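Section 2: Planning your kit and your budget

Welcome back. If you worked through Section 1 you'll have an idea of which jobs you want to record with the Skorell hand-held gripper, so now we get to the part I enjoy most, and the part most people rush – working out what to buy, what to borrow and what to leave in the catalogue. I've set up a good few of these benches and I've overspent on nearly all of them, so please have a biscuit and a notepad ready before you start!

Your first decision is the jobs list, as everything else hangs off it.
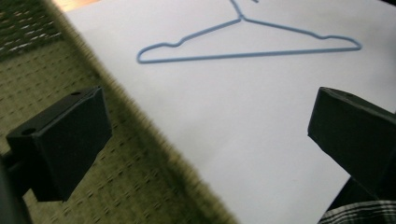

Reading time for this section: 4 minutes

Thin things lying flat are the hardest on your budget, and I'd put at least one on your list from day one. A wire hanger on a sheet of paper gives the fingers very little to get under, and if you only plan for chunky objects you'll end up ordering a second set of fingertips in a hurry.

2.1 Setting your budget

1. Write down every job you want to record in the first month. Keep it to 15. I know that sounds mean, but you can always add more once the bench is running.

2. Next to each job, write the thinnest and the widest thing the fingers must close on. Measure them with a ruler, please, and don't go by eye.

3. Decide how many people will be recording at once. One gripper per person is the comfortable answer. Two people sharing one works as well, as long as you're happy for the second person to be resetting the table while the first records.

4. Price the core kit. When I last put an order together, a single Skorell set with the standard black fingers came to £2698. Check your own quote, as delivery and the carry case are listed on separate lines and it's easy to miss one.

5. Add £428 for spares. For me that covers one extra pair of fingers, a mounting arm and a bag of screws (you will drop the screws).

6. Put £800 aside and don't touch it. I call this my September money, because by the time you've been recording all summer you'll know exactly what you wish you'd bought.

Note: the spares figure is for one gripper. If you're buying two, you don't need to double it. A second pair of fingers is worth having, but one spare arm has always been enough for me.

Caution: don't order special fingertips until you've tried the standard ones on every job in your list. They can't be returned once fitted, and I have a drawer full of the evidence.

2.2 Props and surfaces

It's tempting to treat the household bits as free. They aren't quite, and they need their own line in the plan.

1. Go round the cupboards first. Baskets, hangers, tea towels and mugs are all fair game.

2. Buy two of anything soft or woven. These things change shape with handling, and you'll want a fresh one to compare against.

3. Get a pack of large plain white paper for the table. It's cheap, it's easy to replace, and it lets you see the edges of thin objects.

4. Store each set of props together in a labelled box, with the job number on the lid. 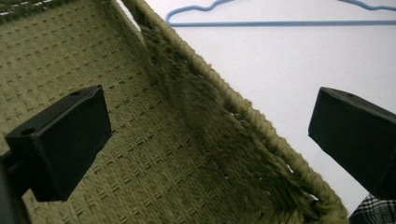
Finger choice is where I'd slow down and spend a bit more thought than money. The standard Skorell fingers are plain square-sided blocks, and they suit far more jobs than you'd expect from looking at them. The question I ask is what the edge of each prop is like. A basket with a thick, rope-like rim is a generous thing to plan around, with plenty for two flat faces to close on, while the shaggy yarn on the side wall is the sort of texture I'd want a spare pair of fingers for, as loose fibres can find their way into screw holes. Put a small stiff brush on the shopping list while you're at it.

Note: if you're choosing between the Cendholm and the Oddsson table mounts, either will hold the gripper between sessions. The Cendholm takes up less room. The Oddsson is heavier and I find it easier to use one-handed, so that's the one I'd go for if your table is big enough.

2.3 Before you place the order

1. Read your jobs list again and cross out anything you only added because it sounded fun. (Keep one. You're allowed one.)

2. Check that your laptop has enough free storage for a full day of recording. The table in Section 5 will help you work that out.

3. Ask for the written quote and compare it line by line with your own list.

4. Register for the Firisden care plan within the first month if you want it. You can't add it later, and it covers the gripper body but not the fingers.

Caution: don't throw away the foam packing. You'll need it if anything has to go back, and replacement foam is charged for.

Once the order is in, turn to Section 3 and clear your table – we'll be measuring it up for the mount next.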